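Filed under: Workshop How-To > Robot Arms > Teaching by Hand

Teaching a robot arm to hold and move a curved wooden part

I love this job. You take hold of the arm, walk it through the work, and it picks up habits from you – good ones if you're careful! We do this at Wondeo with curved, glossy wood parts, and those are harder than the square blocks everybody starts with. The steps should carry over to most arms that have a hand-guiding mode.

Before you touch the arm

Clear the path first. Move the arm through the whole route with nothing in the gripper and watch the cable, the wrist and your own elbows. Set the speed limit to 10 percent. Know where the stop button is and be able to hit it without looking.

Wipe the fingers down. Dust on flat metal fingers plus a shiny finish means the part can creep while you're turning it.

Recording the first pass

1. Turn on hand guiding and bring the gripper in slowly until the fingers sit on either side of the edge you want to hold.

2. Close to a light grip. We start at 40 percent of our usual force and go up from there. Too much will mark the finish, and you won't see it until the part is under a good light.

3. Lift straight up a little and wait 2 seconds. Give the part a gentle nudge with your finger. If it rocks, put it down and grip closer to the middle.

4. Start the recording and guide the arm through the move. Push from the wrist, close to the gripper, and keep your hands off the fingers themselves.

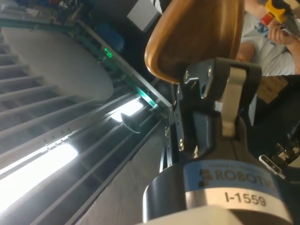
5. Slow way down for the last bit before the drop-off. The arm copies your pace along with your path, so if you rush the landing it will rush it too, every single time.

6. Open the gripper, back straight out, then stop the recording. People often stop while the fingers are still around the part, and then the next move drags it along. I have done this more than once.

Using the remote instead

Some spots are awkward to reach by hand. For those we switch to the remote and run the same move in small nudges. It feels slow on Monday morning and pretty natural by lunch. Keep your view from one side while you learn, and don't walk around the arm with the remote in your hand, or left and right will swap on you.

How many passes?

Ten good ones beat a big pile of sloppy ones. Shift the starting spot a little each time so the arm sees some variety. If you fumble a pass, delete it right away while you still remember which one it was. Then play back a pass at low speed with a hand near the stop, and only bring the speed up when the grip looks steady all the way through.

Tags: hand guiding, remote control, grippers, wood parts

Comments (3)

pletgate_shop: Do you put anything on the fingers? Ours slip on varnish. We ended up with thin rubber pads and had to record everything again.

Flastach: Waiting before the move fixed most of my drops, thanks! Any chance of a follow-up on sanding?

benchside: Step 6 got me too. Whole row of parts on the floor.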